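Organizar a despensa e a arrecadação num apartamento pequeno

Dicas de casa, por Radu Ciobanu

Quando cheguei a Portugal, aluguei um apartamento com uma arrecadação de 2 metros de largura e uma despensa ainda mais estreita. Durante o primeiro inverno guardei tudo em sacos de plástico, e em fevereiro encontrei bolor num cobertor de lã que a minha mãe me tinha oferecido. Desde então aprendi algumas coisas, e escrevo-as aqui com o português que tenho. Peço desculpa por algum erro.

Antes de comprar caixas

Tire tudo para fora. É aborrecido, mas sem isto compra-se sempre o tamanho errado. Meça a profundidade da prateleira e também a abertura da porta. Eu medi só a prateleira e tive de devolver duas caixas na loja Surdu, que felizmente as aceitou sem talão.

As coisas que usa todas as semanas ficam entre a cintura e os olhos. As decorações de Natal, a mala grande e a tenda podem ir para cima.

Caixas abertas ou com tampa?

Para roupa de cama e casacos, com tampa. Para panos, esfregonas pequenas, extensões e sapatos de trabalho, prefiro caixas abertas, porque a tampa acaba sempre encostada à parede e ninguém a volta a pôr. Escolha duas ou três do mesmo modelo, mesmo que custem um pouco mais. Ficam direitas umas ao lado das outras e lavam-se todas da mesma maneira. 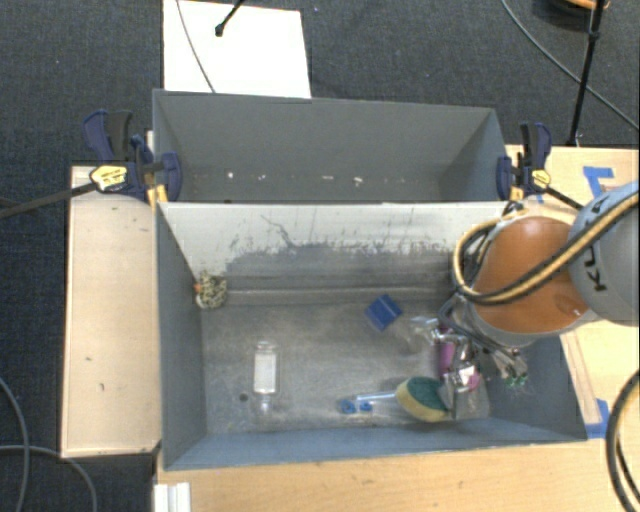 Duas caixas cinzentas, uma atrás da outra, com alcatifa ao fundo.

Eu lavo as minhas na banheira, com água morna e uma colher de sabão. Não use lixívia pura no plástico, que com o tempo fica baço e áspero. Se a caixa cheira a mofo, deixe dentro dela uma taça com bicarbonato durante uma noite e depois passe um pano com vinagre - primeiro o bicarbonato, depois o vinagre, e não os dois juntos.

Humidade

Na arrecadação deixo um espaço de dois dedos entre a parede e as caixas. Uso também um absorvente de humidade, da marca Fendine, e despejo a água quando chega à linha. Antes usava arroz num saco de pano, mas para um espaço inteiro não serve de muito.

Se tem alcatifa, levante as caixas de vez em quando e aspire o lugar onde elas estavam. O peso deixa marcas no pelo. Um cubo de gelo em cima da marca, até derreter, e depois uma escova macia: comigo resultou quase sempre.

Etiquetas

Experimentei as autocolantes da Clostia e caíram no verão. Agora escrevo num cartão e prendo-o com uma mola da roupa. Quando o conteúdo muda, viro o cartão e escrevo do outro lado. Ponha o nome das coisas e não a categoria: «lâmpadas, pilhas, fita-cola» encontra-se mais depressa do que «diversos».

Despensa

Farinha e massa em frascos fechados, com a data da compra escrita a lápis num papel por baixo do frasco. Se aparecerem traças, deite fora o que está aberto, lave os cantos com água e vinagre e verifique as dobras dos pacotes. As folhas de louro cheiram bem, mas em minha casa não afastaram nenhuma.

O pacote novo vai para trás e o antigo vem para a frente. Faço isto quando chego das compras, antes de me sentar - depois de sentado já não faço.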